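Werkora opens two-arm teaching station to manufacturers and colleges

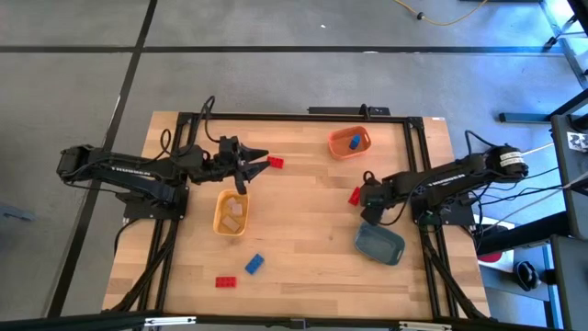

KARAKI, March 12, 2026. Werkora has opened a teaching station at its Karaki site where people with no programming background can show a pair of robot arms how to carry out a task. The station is intended for small manufacturers, packing firms and further education colleges that wish to find out whether a job can be taught to a robot before they commit money to equipment.

The service has been developed with Fandevon, which supplies the recording and review software under the name Plusteo. Bookings are now being taken for sessions from April.

Under the arrangement, a visiting operator controls both arms remotely and performs the task as he or she would wish to see it done. The movements of the arms are stored together with the camera pictures taken during each attempt. The operator repeats the task many times from different starting positions, and the stored attempts are then used to train a control program. The program is afterwards tried out at the same table under supervision.

The first task offered to all visitors is sorting toy building bricks by colour into plastic baskets. It was chosen as an introduction on account of the variety it contains. A brick may lie flat, stand on its edge or rest at an angle to the gripper, and each position calls for a slightly different approach. Operators are asked to vary the layout between attempts, to move the baskets as well as the bricks, and to leave some baskets partly filled at the start.

During the trial period, 26 operators recorded 3811 attempts at the sorting task. Most of them had never controlled a robot before. Each operator received over two hours of practice before any attempt was kept, and a member of Werkora's staff reviewed every recording before it was passed on for training.

Attempts in which a brick was dropped and picked up again were kept and marked as such. Werkora's experience during the trial was that programs trained only on faultless attempts tended to stop when something went wrong, while those that had also been given recoveries were more likely to try again. Attempts in which the operator paused for a long time, or in which the two arms touched, were removed.

"Many of the firms that come to us know exactly how a job ought to be done but have no means of writing it down for a machine," said a spokesperson for Werkora. "At this station they can do the job with the robot's own grippers, and they find out quite quickly which parts of it are difficult. Some of them go home and change the way the parts are laid out, and we regard that as a useful result."

Fandevon said that the work on Plusteo had concentrated on keeping the review stage short. "An operator who has just finished a recording is the best judge of whether it was a good one," a spokesperson for the company said. "The software puts that question at once, and the answer is stored with the attempt. We had previously asked for comments at the end of the day, by which time people had forgotten."

Visitors may bring their own parts once they have completed the introductory task. Parts must be light enough to be lifted by one arm and small enough to be held in a parallel gripper. Liquids, loose powders and sharp items cannot be accepted at present. Firms that wish to teach a task requiring both arms to hold the same object are asked to say so when booking, as additional practice time will be set aside.

Recordings made with a visitor's own parts remain the property of the visitor. Recordings of the introductory sorting task are kept by Werkora and may be shared with partner colleges for teaching purposes. No sound is recorded.

Sessions last one or two days. A reduced rate applies to colleges, which may send a group of students with one member of teaching staff. Written guidance on preparing a task, including advice on choosing baskets and trays, is sent to each visitor in advance.

About Werkora
Werkora designs and runs shared automation facilities for small and medium-sized manufacturers. It is based in Karaki.

About Fandevon
Fandevon develops software for recording, reviewing and storing robot demonstrations, including the Plusteo system.

Enquiries about bookings and requests for further information should be addressed to the Werkora press office.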